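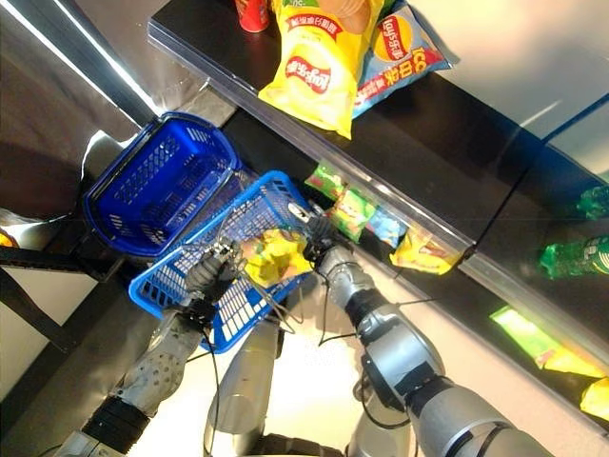

Ustyna Lytvynenko wrote to us in April that a small shop is known by its baskets before its goods, and she asked why we never show them. We think she is right, so this page is for the baskets and the shelves of the Prudach shop on Stakaditz Street.

**Light blue basket, with a snack bag inside.** The bag is yellow with some green on it. The basket has a solid rim and small openings in the sides, so dust and crumbs fall through and do not collect.

**Darker blue basket.** It is the same kind of thing in a deeper color. Customers ask if the two blues have a different meaning. They do not. The lighter ones came in the second order, from Tornel, and the color in the catalog was not so light.

**Black shelf.** The surface is glossy and shows every finger, but we like how bright packages look on it. The clear strip on the front edge is for the prices. Hryhorii Tkachuk prints the labels on a sheet of 16 and cuts them by hand, and he does not accept help with this.

**About the baskets in general.** The shop owns more than 200 of them. They are washed in the yard when the weather is warm, and are stacked near the door before opening. If you find one of ours at home, please bring it back; we will not ask any questions.

More pictures from the shop, with the Agbayani bread counter and the new scales, will be added to this gallery later in the summer.

Page updated June 6, 2019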